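Section 5: Recording your first hanger examples

I've run this routine on our Plinari two-arm station for a while now, so what follows is the way I do it, quirks included. Read the whole section once before you touch anything!

One from a wrist camera, then one from the fixed camera:

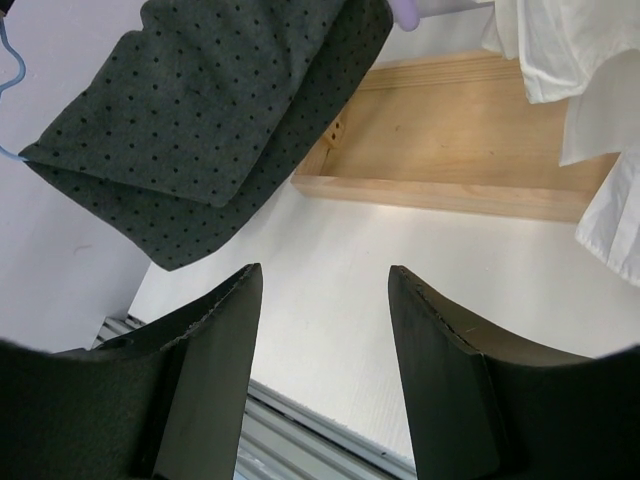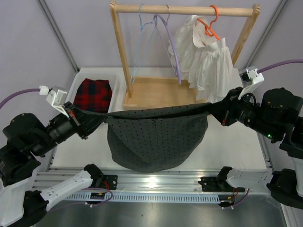 1. Open Vovow and start a new task. I name mine by garment and hanger color, so I can find them again in April.

2. Check all your camera views. If a wrist view is frozen, restart it now (you can't patch it in later, I've tried).

3. Drop the garment on the table any old way. Messy is good! The model needs to see messy.

4. Press Record, wait 3 seconds, then guide both arms to the top corners of the cloth.

5. Lift, spread, and bring it to the hanger. Go slowly but don't stop to think in midair, or the robot learns to dither too.

6. Press Save, or Discard if you fumbled it. Small slips that you fix are fine to keep.

Note: I do 18 takes per garment and then swap. A take should run no longer than 46 seconds.

Caution: Keep your hands out of the station while the arms are live. Hit Pause first, every time, even for a dropped sock.

Caution: Don't pull stretchy cloth tight. If the grippers slip, the arms can jerk outward.

Uploading is in Section 6.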